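4. 상판 관리 (회색 나뭇결 무늬 상판)

Brasow 테이블 조립 다 끝났으면 이 장부터. 상판 안 닦고 바로 쓰면 나중에 얼룩 자리 잡음. 다리 조립은 2장, 높이 조절은 3장 참고.

4.1 준비물

부드러운 천 2장 (극세사 권장, 수건도 됨)
중성세제 조금
미지근한 물
마스킹테이프
손전등이나 스탠드. 흠집 볼 때 씀
펠트 패드 (부속 봉투 Wotby에 들어 있음, 없으면 따로 구입)

주의: 철수세미, 연마제 든 크림, 매직블럭 금지. 무광 표면이라 문지른 자리만 번들거림. 한번 그렇게 되면 안 돌아옴.

4.2 처음 닦기

1. 상판 위 물건 전부 내림. 화분, 멀티탭, 모니터 받침도.
2. 마른 천으로 먼지부터 걷어냄. 모래알 남은 채로 물걸레질하면 그게 바로 흠집.
3. 물에 세제 몇 방울. 천 적셔서 꼭 짬. 물이 뚝뚝 떨어지면 다시 짤 것.
4. 결 방향대로 닦음. 원 그리면서 닦지 말것.
5. 맑은 물 적신 천으로 한 번 더.
6. 마른 천으로 마무리. 60분은 아무것도 올리지 말고 둠.

참고: 모서리 마감 틈에 물 고이면 들뜰 수 있음. 모서리는 꼭 마른 천으로 따로 닦을 것.

4.3 흠집 확인

쓰던 상판을 옮겨 달았거나 중고로 받은 경우 필수. 새 상판도 한 번은 볼 것. 정면에서 보면 결에 묻혀서 잘 않 보임. 조명을 옆으로 낮게 비추고 고개 숙여서 봐야 함.

흠집 종류는 크게 셋으로 나눔.

점 흠집: 하얗게 찍힌 자국. 작으면 그냥 둬도 됨.
선 흠집: 가늘고 긴 것. 결을 비스듬히 가로지르면 눈에 띄고, 결이랑 나란하면 거의 모름.
뭉친 흠집: 짧은 긁힘이 한 군데 몰린 것. 제일 지저분해 보임. 보수 순서 1번.

회색 상판은 긁힌 자리가 허옇게 뜸. 왼쪽에는 짧은 긁힘이 몰려 있고, 가운데로는 길고 가는 선이 비스듬히 지나감. 왼쪽 위에 하얗게 찍힌 자국도 있음. 이 정도면 4.4로 넘어가서 보수.

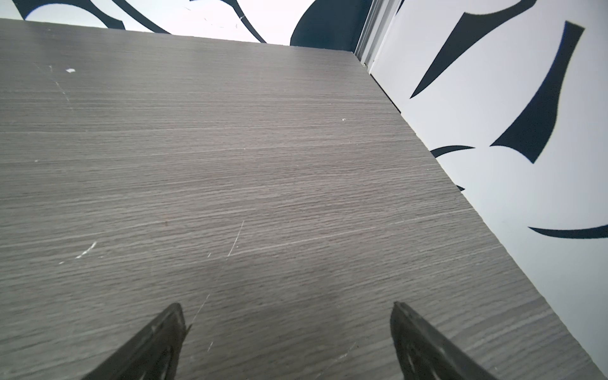 4.4 흠집 보수

준비: Brorkano 보수펜 46번(중간 회색), 44번(밝은 회색), 면봉, 플라스틱 카드. 색은 상판 밑면 라벨 보고 고름. 라벨 떨어졌으면 구석에 먼저 찍어 보고 결정.

1. 흠집 주변에 마스킹테이프. 너무 바짝 붙이지 말고 손톱 폭만큼 띄움.
2. 면봉에 물 살짝 묻혀 흠집 안쪽 가루 닦아냄. 다 마를 때까지 기다림.
3. 밝은 색 44번 먼저. 톡톡 찍듯이. 선 긋듯 칠하면 티 남.
4. 넘친 건 마르기 전에 플라스틱 카드로 밀어냄. 결 방향으로.
5. 10분 뒤 46번으로 어두운 결만 살짝 덧그림. 과하면 더 이상해짐. 모자란다 싶을 때 멈추기.
6. 테이프 떼고 하룻밤 둠. 컵, 노트북 올리지 말 것.

주의: 보수펜은 환기되는 곳에서만. 뚜껑 열어두면 금방 굳음. 애들 손 안 닿게.

참고: 결 안에 숨은 실금은 건드리지 말 것. 칠하면 오히려 선이 살아남. Rosine Lacroix 씨 집 상판이 그랬음. 실금까지 다 칠했다가 얼룩덜룩해져서 결국 상판 교체(부품번호 522).

4.5 평소 쓸 때

1. 바닥 거친 물건은 들어서 옮김. 밀지 말기. 특히 도자기 화분, 공구통.
2. 자주 쓰는 물건 밑에 펠트 패드. 패드에 모래 박히면 패드가 사포 됨. 가끔 뒤집어 볼것.
3. 칼질은 도마 위에서. 택배 상자 뜯는 것도 마찬가지.
4. 뜨거운 냄비는 받침 깔고. 무늬층은 열에 약함.
5. 커피, 김칫국물은 바로 닦음. 굳었으면 젖은 천 5분 올려놓고 불린 다음 닦기.

교체용 상판 주문은 7장. 주문 전에 가로세로 꼭 다시 잴 것. 구형 Yule 다리는 나사 구멍 위치가 달라서 522번 상판이 안 맞음. 문의는 부품 담당 Qistina Khoo 앞으로, 라벨 사진 같이 보내면 빠름.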